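Pluvwood Bimanual Handover Kit
Trerstead Robotics / Research Equipment / Manipulation Benchmarks

Availability: to order, lead time 3 weeks
Sold to: university and industrial labs

Overview

The Pluvwood kit packages the method behind the Hafstein handover study so that other labs can run it on their own two-arm stations. The method trains a single policy for both hands. Earlier approaches usually train one policy to give and one to receive, with a fixed signal between them. In the Hafstein work the release is learned from finger load and joint position, and there is no scripted moment at which one hand lets go.

What you get

Set of test objects (cups, tubes, blocks, soft items)
Recorded demonstrations, up to 4000 handovers, with joint and fingertip data
Policy weights from the published run
Training and evaluation code
Printed protocol with start poses and scoring sheet
Lirkholm calibration plate and mounting screws

The weights were trained on five-finger hands. Hands with fewer fingers need retraining from the demonstrations, and the code includes a remapping step for this.

Method in short

Each trial starts with the object in one hand. The policy brings the hands together, forms a second grasp, and then shifts the load across. A trial is scored on three points: whether the second grasp was formed, whether the object stayed off the table, and whether the first hand cleared without dragging the object along. Trials that fail at the first point are still logged in full.

Shared grasp phase

The shared grasp is the part of the trial where both hands carry the object, and most of the training effort went into it. Policies trained only on successful transfers tend to rush through it and squeeze. The Hafstein data includes 49 demonstrations in which the operator paused in the shared grasp and changed finger placement before going on. Short, wide objects are the hardest case, with little side wall to divide between two hands.

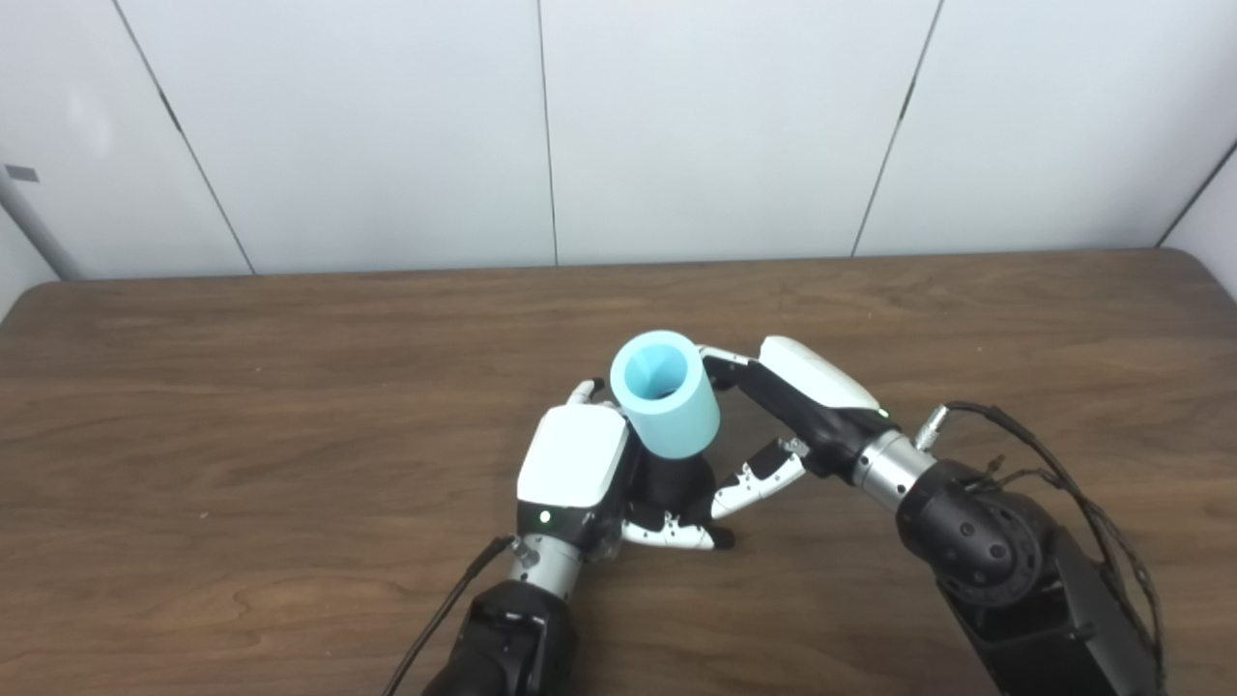
Cups are scored separately from closed objects in the protocol. A cup has an open rim that can be blocked or bent by a careless finger, and its tilt matters if it is later used with contents. With the light blue cup, the left hand's fingers curl under the base while two fingers of the right hand rest against the upper side near the rim. The scoring sheet has a field for each of these contact areas, plus one for lean at the time of release.

Requirements

Two arms with a shared workspace over a flat table
Position and load readout at each finger
Workstation with 2 GPUs for retraining; one is enough for evaluation

Arms, hands and cameras are not included.

Ordering

Send your arm and hand models with the request so that the correct configuration files can be added. Replacement test objects are sold singly or as a full set. The protocol can be requested on its own at no charge.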